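Print this story | E-mail to a friend

Search the archive Search Keywords Go

The Yellow Bag

Antonina Semeniuk had raised two children and buried one husband in the house on Clistness Road, and in all that time she had never once let anybody eat on the bed. It was the good bed, the one with the rounded headboard her husband had carried up the stairs with his brother, the two of them arguing the whole way, and the quilted spread on it was the color of the inside of a shell. You could sit on it to put on your stockings. You could lay out a coat on it when company came. But you did not eat on it, and you did not leave your toys on it either, and her granddaughter Oleksandra had known both of those rules since before she could tie a shoe.

So when Antonina came up in the middle of a February afternoon to find a sweater, and saw the state of that bed, she stood in the doorway for a good long while with her hand on the light switch.

The spread was pushed up into a ridge across the middle, as if somebody had crawled along under it. There was plastic up near the headboard, the clear crackly kind, with a round yellow thing sitting on top like an egg in a nest. And there was a yellow package with one of those goggle-eyed cartoon fellows on it, the Minions, which Oleksandra loved past all reason and which Antonina had always thought looked like cough drops in overalls.

"Oleksandra Skoryk," she called down the stairs, and she only used both names when she meant it.

No answer came up but the television. 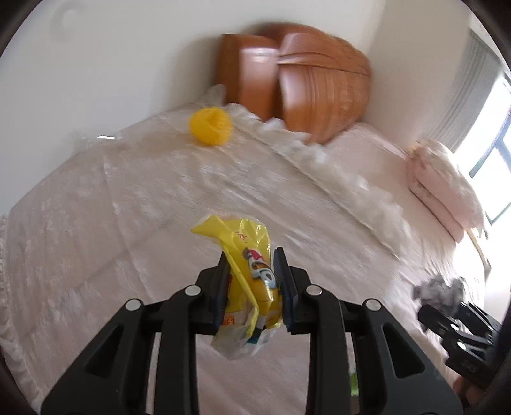 She sat down on the edge, carefully, where the ruffle hung, and she thought about being angry. She had a right to be. She had washed that spread by hand in the tub every spring, and dried it over two chairs on the back porch, and she had once turned down 200 dollars for it from a woman at the Pekeck flea market who said they didn't make them like that anymore — as though Antonina didn't know it. Her friend Meifang Zheng had told her she was a fool not to take the money. Meifang would have sold the bed too, and the porch.

But the thing about being angry is that you have to keep it warm until the other person shows up, and Oleksandra was taking her time. Antonina began smoothing instead. She started at the foot, the way her mother had taught her, pulling the flowers flat with the side of her hand and working up toward the pillows. When she got to the ridge she gave it a pat, and it crackled.

She lifted the edge of the spread. Underneath was a card made of folded notebook paper, with a great deal of tape on it, more tape than paper in places. It said HAPPY BIRTHDAY BABA in purple marker, and under that, in smaller letters that ran downhill, DO NOT LOOK YET.

"Oh," said Antonina, out loud, to the headboard.

Her birthday was not until the next morning. She had been telling everyone since Christmas that she didn't want a fuss. She had told Subbarao Iyer next door, who had offered to bring his lemon rice, and she had told Shewit Hadgu at the pharmacy, and she had told her own daughter twice on the telephone. It had not crossed her mind to tell a child of six.

She thought about the wrapping then, and how hard it must be to wrap a present when you have no paper and your arms are short, and how a big flat bed would look like just the place to do it. The kitchen table was no good. Your grandmother was always at the kitchen table.

Feet came pounding up the stairs. Antonina tucked the card back where it had been, and made the ridge again as best she could — it came out a little lower than before — and got herself to the closet just in time to have her head in among the coats.

"Baba! You can't be in here!"

"I'm getting my sweater," said Antonina. "It's cold down there."

"Did you see the bed?"

"What about the bed?"

There was a silence, and then a good deal of rustling.

"Nothing," said Oleksandra. "Stay in the closet till I say."

Antonina stayed. It smelled of cedar and of her husband's old raincoat, and she found the sweater right away and held on to it.

E-mail this page | Print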